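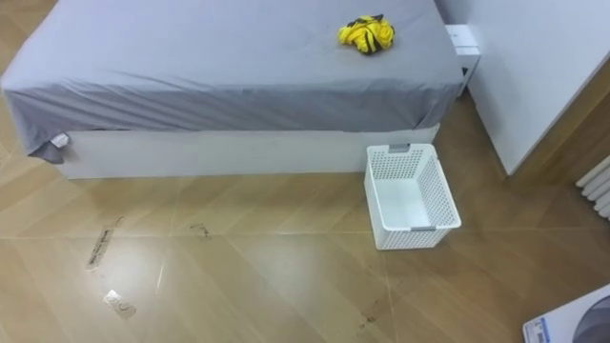

Fitted sheets: size, washing, fitting and folding

Last updated: Sunday, August 8, 2021

A fitted sheet that will not stay on is usually the wrong depth. Check that before replacing elastic or buying straps.

Measuring the mattress

Strip the bed completely, including any topper or protector. Lay a straight edge flat across the mattress so that it overhangs the side, and measure from its underside down to the bottom seam. Do this at two corners, as older mattresses are often thinner on one side. If a topper is used, put it back and measure again with it in place.

Add enough for the sheet to turn under the mattress. A mattress 20 cm deep needs a sheet sold for something deeper. Packets give either the depth of the pocket or the depth of mattress it suits, and the two are easily confused. Cladell print the pocket depth. Skurar print the mattress depth, with the tuck already allowed for.

Cotton shrinks, mostly in the first few washes. Jersey gives more than woven cotton but goes slack sooner at the corners.

Washing

Wash new sheets once before use. Close the buttons or zip on any duvet cover in the same load, or wash it separately — small items work their way inside and come out in a wet lump.

Keep the temperature at or below the figure on the label. Elastic suffers more from the dryer than from the washing machine. Use low heat and take the sheet out while the hem is still slightly damp. Fabric softener does nothing for elastic and makes towels in the same load less absorbent.

Line drying: peg by the hem, with the weight spread over four pegs. Do not peg by a single corner pocket.

Fitting

Find the care label first. On most sheets it is sewn in at a corner, but makers differ as to which one. Note where yours sits the first time the sheet goes on correctly and use it as the marker from then on.

Fit one head corner, then the foot corner diagonally opposite, then the remaining two. Lift the mattress corner with one hand and draw the hem well under with the other. Smooth from the centre outwards and take up the spare cloth along the sides last.

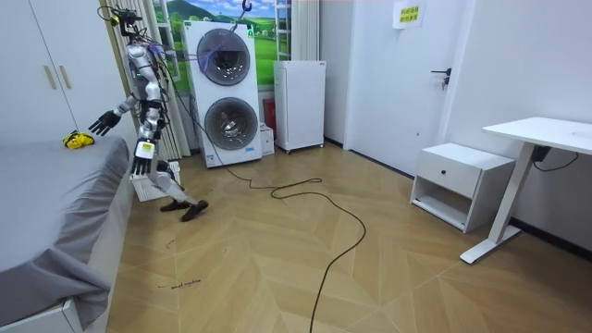 Why does one corner keep coming off when the other three hold?

The elastic in that corner has probably stretched, or the sheet has been put on a quarter turn out, so that the short side is pulled along the long one. Turn the sheet and try again. If the same pocket slips, the elastic needs replacing.

Replacing the elastic

Unpick 2 cm of the hem at each end of the slack section. Pin the new elastic to the old at one end, draw it through, then stitch both ends securely before closing the hem. Jultlow braided elastic, 7 mm wide, fits most hems. The Alcaraz knitted type is softer but rolls in a wide channel.

Folding

Tuck the corners into one another in pairs, then all four together. Lay the sheet flat with the gathered edges uppermost, fold those edges in to make a rectangle, and fold in thirds each way. Store in sets, inside one of the matching pillowcases.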